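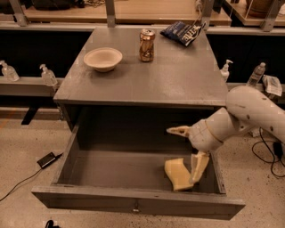
Skamico hand controller: four months on the bench

Price paid: 1166 pounds, with the base station
Bought from: Clikdale
Used for: teaching an arm by remote control

We bought the Skamico to replace a pair of joysticks at our Prevalby workshop. You hold it like a torch, the arm follows your hand, and a trigger closes the fingers. Drawer work is our usual test. Reaching past the front panel for a foam block means tipping the wrist down without catching the side walls, and the Skamico copes well. New operators managed it after 33 practice runs. With the joysticks it took far longer.

The trigger is less good. It has a stiff first few millimetres, then moves too quickly, so light objects get squeezed.

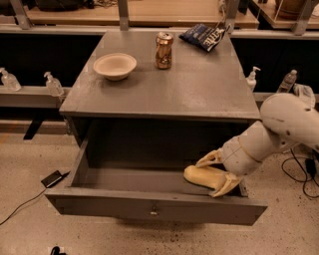 Recording and playback

Every run is saved when you let go of the side button. We have 1645 stored, and the base station holds 4000. Long, rounded shapes such as the yellow banana-shaped object need one finger over and one under, and small turns of the hand come through clearly in the recording. Files opened in the Liyanage software without changes.

The strap is poor and the manual is thin on calibration. I would buy it again, but not at full price.

Rating: 4 out of 5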